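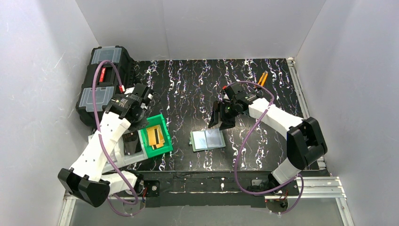 2 min read

Small parts, small boxes

June is when I finally get around to the bits and pieces, and I suspect a good many of you in Bruston are the same. You know the ones — the picture hooks, the spare fuses, the odd screws that live in a saucer on the windowsill until somebody needs the saucer.

I have become very fond of the kind of black plastic toolbox that has little see-through compartments set right into the lid. The tiny things go up top, where you can spot them without lifting anything out, and the pliers and tape measure go underneath. A green bin next to it takes whatever hasn't found a home yet, and a plain gray tray is lovely for sorting on.

Do give yourself a whole evening for it, and put the radio on! Our swap table is back on Tuesday at 3, so bring along any hooks and hinges you can spare.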